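4. What happened at the tables

4.1 Setting up the surface

I'll admit I didn't expect to spend most of a section on paper and tape, but that's where a good chunk of my notes ended up, so bear with me. When Sointu Tikkanen and I first started looking at how people sort and put away play food, we worked on bare tables. We'd lay everything out, ask somebody to tidy it, and then argue later over whether the lemon had been "on the left" or "sort of in the middle". My notes from those early weeks are full of things like "near the board, but not that near". Pretty useless when you're trying to compare one tidy-up with another!

So we covered the tops in brown paper and ran dark blue tape over it to make a grid. I'd wanted a pale grey tape (I thought it would look calmer) but blue on brown turned out to be much easier to read from across the room, and Sointu was right to dig in about it. The paper did two jobs for us. It took the glare off the tabletop, and when it got scruffy we could peel it away and start fresh. Putting down a new sheet is fiddly. You need two people, one to hold the far end flat while the other one tapes, and if you hurry you get a bubble that catches the edge of the cutting board every single time. We used the same layout at both of our sites, the kitchen room at Wesham and the smaller room at Darkano, though the Darkano table is a touch narrower and the outside columns there came out skinny.

One thing I'd do differently is the order of taping. We ran the long strips first and then laid the short ones over the top, and the crossings ended up as little raised lumps. You wouldn't think a double layer of tape would matter, but a light plastic slice will stop dead on it when it's pushed along.

4.2 The board, the knife and the lemon

The centre of the whole activity is the cutting board. We tried a plastic one for a while and went back to wood, mainly on colour: yellow food on a white board was hard to pick out in our photos, and the light wood gave us just enough contrast. It also stays put better on the paper. The one we settled on has a little metal loop at one end, and plenty of people picked it up by that without being told to.

The knife is a toy one in yellow plastic. I was a bit worried that adults would find it silly. Some did, for the first minute or so, and then they got on with it. We asked people to treat it as they'd treat the knife at home, and that produced some of the nicest material in the study. One participant wouldn't put the lemon away until the knife had been dealt with ("you never leave a knife under things", she told us, quite firmly), and another kept coming back to line it up with the edge of the board between every step. We never asked for either of those things.

Lemon was the food we came back to most. The Perić set we'd bought for the pilot had a lemon in it that only came as two halves, and halves don't give you much to look at: people pick up one, pick up the other, and they're done. Slices are a different story. You can stack them, fan them out, sweep them into your hand, or move them one by one like playing cards. We started laying them down in an overlapping line on the right side of the board (Figure 2), the way you'd find them in somebody's kitchen after they'd been cut for drinks, and left it to the person at the table to decide whether that was one thing or five.

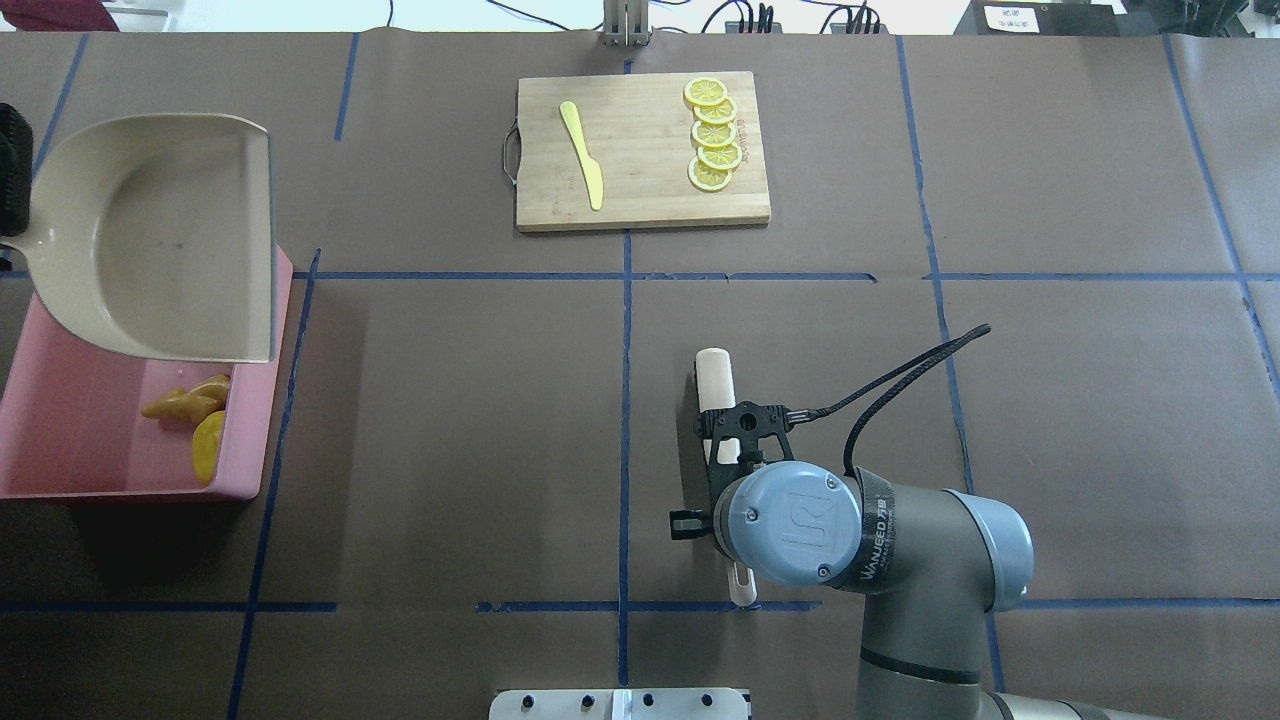

Figure 2. The lemon layout on the taped paper surface, with the knife to the left of the slices and the pink bin at the side of the table.

4.3 Whole handful or one at a time?

People split into two camps here, and it was clearer than I'd bargained for. The gatherers put a hand at one end of the row, pushed the slices together and lifted the lot. The pickers took a slice, put it down, came back for the next. Very few people mixed the two, and the ones who did had mostly dropped something along the way and switched to picking out of caution.

I'd assumed that the gatherers would be faster. They were, over the lifting part. But they lost a lot of that time again at the other end, as the slices came out of their hands in a clump and had to be spread about in the bin. Pickers never had that problem. When we timed the job from first touch to last, the gap between the groups was small enough that I wouldn't want to hang an argument on it.

What did separate them was talk. Gatherers tended to call the slices "the lemon", singular, and pickers called them "the lemons" or "these guys" or "the bits". Sointu noticed that on the recordings long before I did, and I was doubtful, so we each went back through the transcripts on our own and marked them up. We agreed on nearly everything. If you think of it as a lemon, you pick up a lemon. I love that, and I'd be keen to see whether it holds for bread or cucumber, or anything else that gets sliced and kept together.

4.4 The bin and the dustpan

Now for the part that gave us the most trouble. The bin is a pink plastic one and it lives on the left side of the table. Other food goes into it before we start, so that nobody is faced with an empty container (in the pilot, an empty bin made people ask whether they were allowed to use it). The pieces we choose for this are in yellows and oranges, close to the lemon in colour, and that was deliberate. We wanted to know if people would see the bin as the place where yellow things go, as the place where food goes, or just as the bin.

The dustpan started out under the table. It's a big beige one with a deep scoop, and we use it with a black-bristled brush for real cleaning in between sessions. At some stage in October it got laid across the top of the bin at Wesham, and the next participant treated it as part of the task. She moved it off, put the lemon in, and laid it back across the top like a lid. We'd been looking for a natural obstacle for weeks and had been mucking around with tea towels and saucepan lids, and the answer had been under the table the whole time. From then on, resting the dustpan over the bin was one of our standard layouts.

It changes the job a great deal. With the top clear, the bin is a place to drop things. With the dustpan over it, you've got to decide where the dustpan goes, and there's no obvious spot. Some people stood it on the floor. Some shifted it onto the nearest empty square of the grid and then found it was in their way. A handful slid the slices in through whatever gap was left and never touched the dustpan at all, which I thought was pretty clever.

There was also a group who objected to it on hygiene grounds. A dustpan over food isn't right, they said, even plastic food, and a couple of them wanted to wipe down the bin before they'd go any further. We let them. Those sessions run long, and we've kept them in the analysis, marked separately, as I don't think you can call it an error when somebody looks after a toy kitchen as if it were a real one.

4.5 Where the knife ended up

I've left the knife to last as it's the item that our coding scheme handled worst. We'd allowed for two outcomes, on the board or in the bin, and of course people went well beyond that. Knives were parked along a strip of tape, balanced on the board's edge, tucked under the board, and once handed politely to Sointu. We added a loose category for "placed with care somewhere else", and I'm still not happy with the name.

Handing things over is something we'd never planned for, by the way. At Darkano the chair for the observer is quite close to the table, and I suspect that a person sitting there looks like somebody who's waiting to be given something. At Wesham the observer sits back near the Ovix shelving and nobody offered us anything. We've since moved the Darkano chair, and the later sessions from that room are reported in Section 5 along with the bread layouts.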